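扫描件归档的目录结构,第三版

20/09/2025

前两版的目录结构都用了不到两年就推倒重来。第三版从六月开始用,目前没有发现需要改动的地方,记录一下规则和迁移过程。

范围:纸质文件的扫描件,以及直接收到的 PDF。照片、代码、电子书不在内。
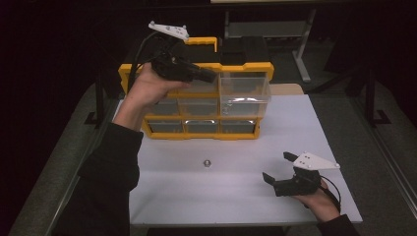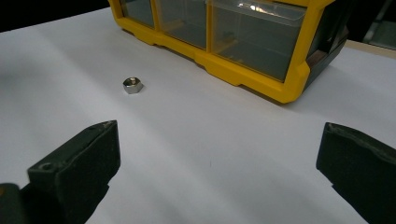
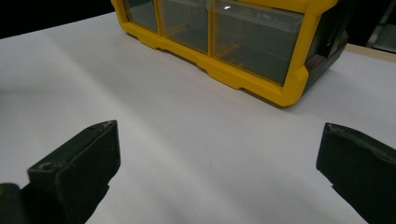 归档系统的第一个参数是一级目录的粒度。第一版按年份分,第二版按机构分,两版的问题在统计上是同一个:各目录的文件数量严重不均。第二版废弃时共有 117 个目录,其中大半只装了一两个文件,而“银行”一个目录占了总量的近三分之一。我当时的处理是继续拆,把大目录拆到和小目录一样大,结果是路径变深,找一份对账单要点五层。第三版换了思路,允许目录大小不等。第一张照片里那种黄色框架的零件柜可以作参照:右侧有一个抽屉占了两行的高度,旁边的还是小格,整柜并没有为了整齐而统一尺寸。目录也一样,内容多的给大格子,前提是格子内部有稳定的排序方式。另外一点是透明,抽屉面板透明就不必先拉开再判断,文件名起的是同一个作用,后面单独讲。

一级目录

现在一级目录固定为 9 个,编号从 1 到 9,不设 0,也不设“其他”。

1 身份与证件
2 住房
3 收入与税
4 银行与投资
5 保险
6 医疗
7 设备与保修
8 教育与资格
9 往来信件

“其他”这个目录在前两版都存在,两次都成了最大的目录之一。取消以后,遇到放不进去的文件会先停在收件目录里,月底集中判断。六月到现在,真正无法归类的文件一份也没有,有争议的倒是有几份,都落在 5 和 6 之间:医疗费用的理赔材料到底跟着保险走还是跟着医疗走。规则定为按发件方归类。保险公司寄来的进 5,医院开出的进 6,理赔时提交的合并件进 5,原件不移动。

二级目录只在数量超过阈值时建立。阈值是 20,也就是一级目录下同一主题的文件达到 20 份才允许新建二级目录,不到就平铺。这条规则对抗的是我自己的习惯:看到三份同类文件就想建一个文件夹。三级目录禁止。目前 4 和 6 下面有二级目录,其余全部平铺。

阈值的取值没有理论依据。我在文件管理器的默认窗口高度下试过,列表视图不滚动时能看到的行数略多于这个数,同一主题不超过一屏,目测扫描就够用。换显示器以后可能需要重新定。

文件名

格式如下:

日期_发件方_类型_补充.pdf

日期一律写八位数字,年在前,用文件上的落款日期,不用扫描日期,也不用收到日期。落款日期只有年月的,日写 00。完全没有日期的,用能推断出的最早年份,后面补四个零,在补充字段里写“日期推断”。这样写的好处是按名称排序就等于按时间排序,不依赖文件系统的修改时间。修改时间不可靠,复制一次、同步一次、换一次硬盘都可能变。

发件方用短名,一个机构只准有一个短名。短名表是一个纯文本文件,放在归档根目录下,左列短名,右列全称和曾用名。机构改名时短名不变,只在右列追加。例如房东委托的物业公司原先叫 Javen,后来并入 Cestholm,短名表里仍是一行,短名沿用 javen。搜索时输入旧名就能拿到前后全部信件。如果跟着改名,同一套房子的租赁文件会断成两段,第二版里就出过这个问题,当时为了找押金条款花了一个晚上。

类型字段是受控词表,目前的词有:合同、账单、收据、通知、证书、报告、申请、清单、说明、信件。新增词需要满足两个条件:现有词都不合适,并且已经出现过至少两份同类文件。词表和短名表放在同一个文件里,中间用空行隔开。

补充字段可以省略,自由填写,但不允许出现下划线和空格。下划线已经用作分隔符,空格在命令行里要转义。字段之间用下划线,字段内部需要断开时用连字符。

文件名总长没有硬性限制,实际大多很短。超长的基本都是补充字段写成了句子,应该缩短,或者把内容写进同名的文本文件里。

扫描参数

文字类文件用 300 dpi 灰度。试过黑白二值,体积小得多,但浅色印章和铅笔批注会丢失,且丢失后从结果上看不出来,只有对照原件才知道。证件和带彩色印章的合同用 300 dpi 彩色。热敏纸收据单独处理:收到当天就扫,600 dpi 灰度,对比度手动调高。热敏纸放在抽屉里也会褪色,我手上有几张几年前的家电收据,现在只剩纸张本身。

双面扫描默认打开,空白页自动删除默认关闭。自动删除会误判只有一行页脚的页面,而合同里的页脚有时带版本号。空白页留着,占的空间可以忽略。

OCR 在扫描之后批量跑,文字层写进 PDF,不另存。识别结果不校对,只用于搜索。中文夹英文的文件识别率一般,金额和日期错得最多,所以这两项不能依赖全文搜索,日期看文件名,金额需要时打开看。

迁移

待迁移文件 1,766 份,全部来自第二版的目录树。过程分四步。

第一步,把旧目录树整体设为只读,复制一份作为工作副本。之后的所有操作都在副本上进行。

第二步,计算全部文件的校验值,找出内容完全相同的重复文件。重复的来源主要有两种:同一份 PDF 从邮箱下载过两次,以及第二版里为了“两边都能找到”而故意复制的。后者现在一律只留一份,位置按归类规则定。内容相同但扫描过两次的文件,校验值不同,这一步查不出来,只能在重命名时顺手处理。

第三步,批量重命名。旧文件名里能提取出日期的,用脚本提取,生成一张“旧名—新名”的对照表,人工检查之后再执行。对照表保留。提取不出日期的逐个打开看。整个迁移里耗时最长的就是这一步,每天晚上处理一批,断断续续做完。中间犯过一次错误:脚本把“日月年”顺序的日期按“月日年”解析,日大于十二的会报错,小于等于十二的会静默通过。发现时已经改了一批,靠对照表回退。之后在脚本里加了一条,凡是来源格式有歧义的一律不自动处理。

第四步,移动到新目录,再算一遍校验值,和第二步的结果比对。去重后的集合应该完全一致。实际比对时多出来一个文件,是系统自动生成的缩略图缓存,删除后一致。

备份

三份。本机一份,外置硬盘一份,异地一份。异地那份放在 Mukby 的对象存储里,上传前在本地加密,密钥打印在纸上,和证件原件放在一起。外置硬盘每月连接一次,同步后断开。同步用单向模式,从本机到硬盘,删除操作不自动传播,每次列出差异,看过再确认。

恢复测试比备份本身重要。目前的做法是每个季度从异地副本里随机取几份文件,下载、解密、打开、比对校验值。上一次测试发现解密脚本依赖的一个库升级后参数名变了,文件没有问题,脚本跑不起来。已经把脚本和当时版本的依赖一起打包存入备份,并在纸质密钥旁边加了一页手工解密的步骤。

纸质原件

扫描之后纸张分三类。必须保留原件的:证件、带手写签名的合同、公证件、学历证书。按法定期限保留的:税务相关。其余的核对扫描件后碎掉。保留的原件装进文件盒,盒内按扫描件的文件名日期排序,盒脊只写一级目录编号。没有再给纸张单独编号,第一版编过,维护两套编号的成本高于它带来的好处。

核对时只看三件事:页数对不对,边缘有没有裁掉,最浅的那一处字能不能读。

尚未解决

邮件正文。有些机构的通知直接写在邮件里,没有附件。目前是打印成 PDF 归档,邮件头信息会丢一部分。考虑过同时保存 eml 原文件,但那样类型就不统一了,重命名脚本也要改。

多人共用的文件。租房合同、家庭保单这类文件涉及两个人,现在都在我的目录树里,对方需要时由我发过去。共享目录试过一个星期,短名表很快出现了两种写法,暂时撤回。

网站账单的自动下载。电费和宽带账单每月都要登录一次手动下载,Pangilinan 宽带的账单页面还把文件统一命名为 invoice.pdf,连续下载几个月的账单只能靠打开来区分。先在收件目录里放着,月底一起改名。

重命名脚本整理之后再贴,现在里面还写死了几个本机路径。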